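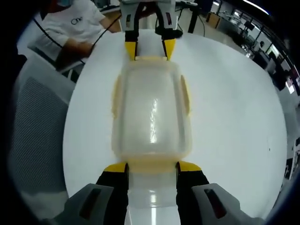 Notebook, November, bench 2, started 8:40

Carrying on with the snap-lid food box trials for Lengate. Question is still why the lids from the Hulme tool lose their seal after repeated washing when the Istton lids, same drawing and same resin grade, do not.

Cycle rig stopped overnight at 297 openings. Counter was set for 568, so it tripped early. Ryan Clegg found the limit switch bracket had crept along its slot. Bracket re-tightened and marked with paint pen. Restarted from 297, not from zero, and logged it as an interrupted run. Colin would prefer a fresh set of lids. I would too but there are not enough from that batch to waste.

Leak check, boxes filled with dyed water to the line, inverted on blotting paper for an hour:

Istton lids, unwashed – dry
Istton lids, after 132 washes – dry
Hulme lids, unwashed – dry
Hulme lids, after 132 washes – spotting at the corners, always the two nearest the gate

The corner pattern is the useful part. If the detergent were attacking the seal I would expect spotting all the way along. Corners near the gate points to molded-in stress relaxing in the heat of the dryer stage. Measured flatness on the granite plate with feelers. The washed Hulme lids rock on one diagonal, the unwashed ones sit down properly. Istton lids sit down either way.

Reece Goodall called the molder at 11:15. They shortened the cooling time on the Hulme tool in the spring and did not tell us. He has asked for the setup sheets from before and after the change. They also said the water line on the fixed half was descaled at the same visit, so that is two changes at once and we can't separate them from the paperwork alone.

Tried annealing a few unwashed Hulme lids flat between plates in the small oven, then left them to cool in there with the door shut. Over lunch somebody opened it to get at the drying trays, so the cool-down was faster than planned. Lids look flat but I don't trust the result. Repeat, with a sign on the door.

Polarizer sheets turned up in the cupboard under the Odonus balance. Corner fringes on a Hulme lid are tight and crowded, on an Istton lid broad and faint. The lids are hazy, so this is only a rough comparison. Nigel Naylor thinks it would show better on the clear sampling grade and will ask Wayne Fairclough if any was kept.

Dishwasher: rinse aid ran out during the last block. Refilled. Does not affect the lids already pulled at 132.

To do
– anneal repeat, slow cool
– section one gate corner, mount and polish
– check dryer air temperature at the top rack, the probe is currently on the bottom one
– Reece to chase setup sheets
– label the washed and unwashed bins properly, masking tape is coming off

Rig running again at 16:20, switch bracket holding.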